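Part 4: Setting up your worm bin

By now you should have your Broltura bin out of its carton, a spot picked out for it, and worms either on the way or sitting in a bag on your counter making everyone in the house nervous. If the worms are already here, don't panic. They'll be fine in their shipping bag overnight in a cool room, as long as the bag isn't sealed tight and isn't in the sun.

I've set up a lot of these now, mine and other people's, and I'm going to give you the steps the way I do them. The leaflet that comes with the bin is okay but it skips the bedding almost completely, and the bedding is where I went wrong my first time. (I used a thin layer of leaves and a heap of melon rind. We'll say no more about it.)

What you need

The base with the tap, the two trays, and the lid
Old paper and plain cardboard, more than you think
A bucket
Water that has stood out for a few hours
A couple of handfuls of garden soil
Your worms — I order from Julon, and the half-pound bag is plenty for one tray

4.1 Getting the paper ready

1. Gather your paper. Printer paper, newspaper, egg cartons and brown cardboard are all good. Leave out anything shiny, anything with a plastic window, and receipts.

2. Pull out staples, paper clips and tape before you start. Picking them out of finished compost is a miserable job and I've had a staple in the thumb to prove it.

3. Tear everything into strips or rough pieces. Aim for an inch or so wide. It doesn't have to be pretty.

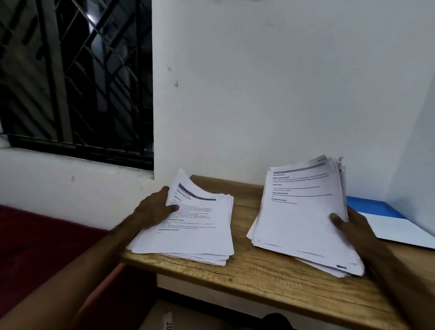
4. Keep the cardboard separate for now and soak it in the bucket for 30 minutes. After that it comes apart easily and you can peel the layers away from each other, which I find weirdly relaxing.

5. Mix the paper and cardboard together in the tray, dry paper first, then the soggy cardboard on top, and turn it all over with your hands. Fluff it as you go. If it sits flat in wet sheets, air can't get in and you'll smell it by Thursday.

6. Sprinkle on the soil. Worms use the grit to grind up their food, a bit like chickens do.

Note: Office paper mats down much more than cardboard does. If printer paper is all you've got, that's workable, but tear it smaller, scrunch some of it into loose balls, and check it every few days for the first couple of weeks. My favorite mix is half and half.

4.2 Checking the moisture

7. Grab a fistful of bedding and squeeze hard. You want a drop or two of water. A stream means it's too wet. If nothing comes out at all, add a cup of water, mix, and try again.

8. Too wet? Add more torn paper, a big handful at a time, and squeeze again after each one.

9. Fill the tray to just below the rim. It will sink a good bit in the first week and you can top it up then.

Caution: Don't use water straight from the tap if your town treats it heavily. I fill a pitcher in the morning and use it after lunch.

Caution: Open the tap on the base once before the worms go in and make sure it closes again without dripping. I had one that leaked all over a closet floor. A turn of plumber's tape fixed it, but I'd have liked to find out sooner.

About the paper itself

I get asked about paper more than about worms, so here's the one that comes up nearly every time.
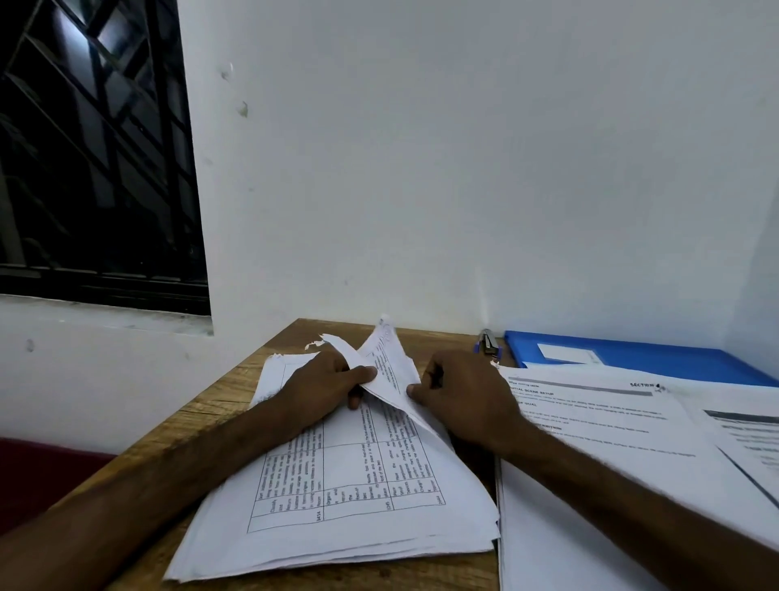 Does it matter if the paper has printing or pen marks on it?
Ordinary black print and a bit of pen are fine in a home bin. The things I keep out are glossy pages, stickers, and anything with a foil or plastic coating.

If you're really fussy about what goes on your tomatoes, stick to plain brown cardboard and egg cartons. Everett Boateng, who got me into this in the first place, has run his bin on nothing but egg cartons for years, and his compost is lovely stuff, darker than mine. It takes him a while to save up enough though!

4.3 Adding the worms

10. Let the bedding sit overnight before you put the worms in. It gives the dampness time to even out.

11. Tip the worms out in a heap in the middle of the tray, along with whatever packing they came in. Don't spread them around. They'll find their own way down.

12. Leave the lid off and a lamp on above the bin for the first evening. Worms hate light, so they'll dig in and stay put. Without the lamp a few of them may go exploring, and you'll meet them on the kitchen floor at breakfast.

13. Lay one sheet of damp newspaper over the top, put the lid on, and walk away.

4.4 The first two weeks

14. Wait four days before you feed them anything. I know, it's hard. They're nibbling on the bedding, they aren't starving.

15. Start with a small handful of soft scraps, buried in one corner. Banana peel, a bit of squash, coffee grounds. No meat, no cheese, no onions to begin with, and go very easy on citrus.

16. Move to the next corner the next time you feed. If the first handful is still sitting there untouched, wait a few more days.

17. Drain the base once a week and keep the tap clear.

Note: If you started in September like I did, the bin will slow right down when the cold comes. Mine went from the porch to the laundry room and picked up again within a couple of weeks.

Note: The second tray stays empty for now. Leave it in the garage. We'll get to it in Part 5, once the first tray is full and looks more like soil than like somebody's mail.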